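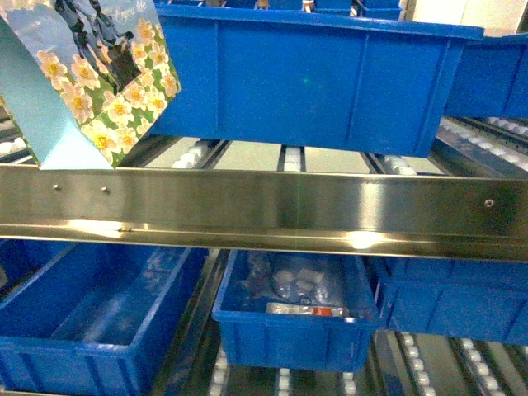

Flow rack at the Zetport demonstration, with a flowered box on the upper level and goods in a bin below.

12/22/19
By Eimear Ó Gríofa, Virora Packing Trust

Search reports Enter keyword Go

Ellery picking grant: second progress report, site visit

Kristýna Hudec and I went to the Zetport open day to see the picking cell your grant is helping to pay for. You asked for a plain opinion on whether the second payment should go ahead. My opinion is that it should wait.

Zetport's handout says the cell made 81 clean picks in its last in-house trial. It does not say how many were attempted. I asked Iresha Khan for that number twice and was told it would follow. It had not arrived when I finished writing this.

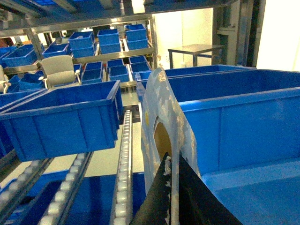
A cloudy plastic bag held at the gripper, with the roller lanes behind.

Bags are the part I was most curious about, as they make up 52 percent of what we ship from Gratadmont. A soft bag changes shape every time someone sets it down, and our own packers fumble them. Mitali Amarasinghe, who runs the cell, was open about this and said bags are still the weak spot. I would trust her word over the handout. She would not give me a failure rate, and I did not push.

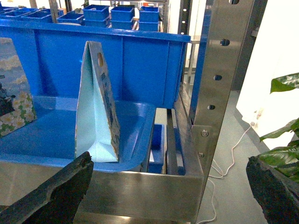 Folded paper gift bag standing in a blue bin, fingers of the gripper in front.

Gift bags were on our list of test goods from June. They are thin, they crease, and a creased one goes back to the supplier at our cost. Nothing in the current test plan checks for damage after a pick. Kristýna asked for that to be added, and Zetport agreed in the room. I would like it in writing.

There is also the question of the goods themselves. Zetport chose what went into the bins. Our shelves hold more than 5 kinds of outer wrap in any one week, some of it torn, and I have yet to see the cell tried on stock it did not pick for itself. 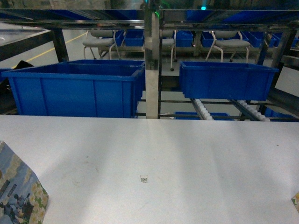 Korkor Nyarko has the budget figures and will send them separately. Spending is on track. What we lack is evidence, and I am asking Zetport for the following before any more money moves:

- attempts as well as clean picks, by type of goods
- a damage check on paper and card
- 2 full shifts at Gratadmont using our stock, with our staff keeping the log

If they refuse the third item I would want to talk before the next report is due.

Related items
Ellery picking grant: first progress report
Gratadmont test goods list, June
Notes on bag handling by hand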